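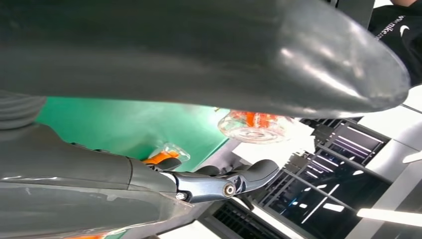 4. Setting up price alerts and the daily nomination sheet

Complete section 3 before you start. You will need your Clikero login, your shipper number and the name of at least one receipt point.

4.1 Add a pricing point

1. Open Markets and select Natural gas, then Day-ahead.
2. Type the first few letters of the point. For the examples in this section we use Sultow and Purnmont.
3. Select the point and press Add to watch list.
4. Choose the unit. The default is dollars per gigajoule. If your contracts are written in MMBtu, change it now.

Note: Changing the unit later does not convert alerts you have already saved. Delete them and enter them again.

4.2 Create an alert

1. On the watch list, press the bell beside the point.
2. Enter the change that should set off the alert, in cents. Most desks start with 49.
3. Pick Up, Down or Both.
4. Enter an email address or mobile number and press Save.

A test message is sent within 59 seconds. If it doesn't arrive, check the spelling of the address and ask your IT group to allow mail from the alert server.

Caution: Alerts are based on indicative prices until the index is published. Do not use an alert price on an invoice.

4.3 Fill in the nomination sheet

1. Open Nominations and choose the gas day.
2. Enter the daily volume for each receipt point. The sample sheet shows 2185 GJ at Sultow and 982 GJ at Purnmont.
3. Enter the matching delivery volumes. Fuel is worked out from the rate in your pipeline profile.
4. Press Check. Any line out of balance turns red.
5. Correct the red lines and press Submit.

The sheet stays open for changes until the timely cycle closes. After that, use the Intraday tab, where storage withdrawals have to be entered on their own line.

Caution: Submitting a second sheet for the same gas day cancels the first one in full, including lines you left blank the second time.

4.4 Storage accounts

If you hold space at Zaki, tick Include storage at the top of the sheet. Balances are refreshed every Wednesday, after the operator posts its weekly statement. To enter a balance by hand, your account must have the Scheduler role. Sorin Roman or Senyo Lamptey on the support desk can add it.

Go to section 5 to set up month-end reports.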